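Dinville Computer Reuse Project
Progress report to the Vindmont Fund, second quarter of the grant
Prepared by Manouchehr Karimi, 2nd April

The main work this quarter was on donated desktop towers, and most of the bench time went into storage. 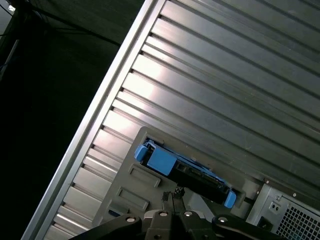
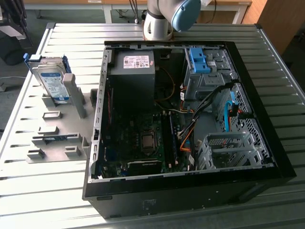
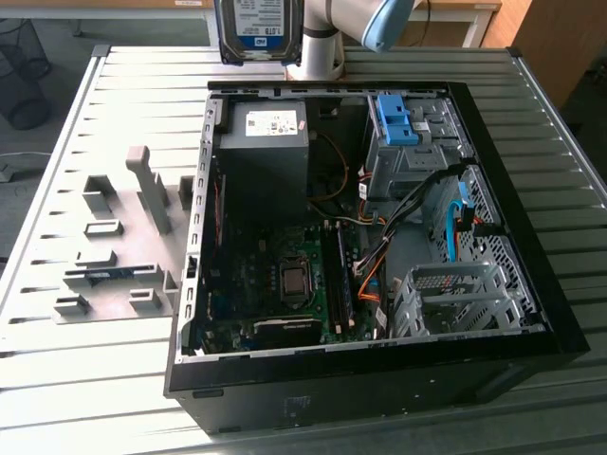

Desktop tower work at the Dinville workshop.

Intake
We have received 236 towers since the grant began, most of them from the Majali office clear-out. Condition is mixed. A good share arrive with the processor in its socket and no cooler on it, so coolers are now a separate line in the parts budget. We had not allowed for this in the original application.

Drives
Every drive is taken out and logged by capacity and label before anything else is done with it. The drive in the third picture is marked 1.0TB, a size we keep for reuse if it passes the surface test. Smaller drives are wiped and sent to Wokero for metal recovery. Cases with plastic clips or caddies are quicker to work on than those with screws, and we have started sorting them on arrival — screw-fixed cases go to the Thursday group, who have more time.

Memory and boards
Memory is tested in the board it came with. Boards that fail are stripped for usable parts and the remainder goes into the mixed bin. Power supplies stay in the case unless the label is missing or the rating is too low for the build.

Spending
We spent $1193 on coolers, thermal paste and replacement cables, and $545 on freight to and from Majali. Freight was over budget because the second load had to be split. The difference came out of the tools line, which is underspent.

Delays
The wiping station was out of use for up to 2 weeks while we waited on a controller card. Finished machines are behind schedule as a result. We expect to catch up by the end of May.

Next quarter
Finish the Majali towers, agree a price for bulk coolers and write up the drive log in a form the other Vindmont projects can use. A revised parts budget is attached separately.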